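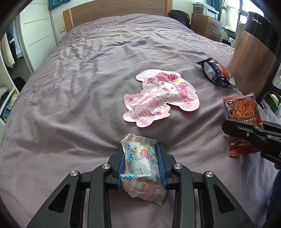

Last updated 11th June
2 min read

Flurka's sound card for older desktop machines was finished on paper years before anyone could buy one. The engineer who laid out the board still has two prototypes, and he keeps the spare jumpers for them, and a liking for a snack that comes in a crinkled packet with blue lettering and a little pink-and-red octopus-like character on it. "The jumpers were never the trouble," he said. "The driver was."

Mamani was meant to write it. When that contract lapsed, the work passed to Coltov, who had 9 weeks and no documentation for the bus controller. "They got playback going," he said. "Recording dropped samples at anything above the lowest rate."

Of the 83 boards in the first run, 39 went out to developers. He doesn't know where the rest are. Zolbridge later bought the design and changed the connector, so the old drivers won't load on the newer card.

He still answers mail on both versions. "Check the revision number first," he said. "It's under the crystal."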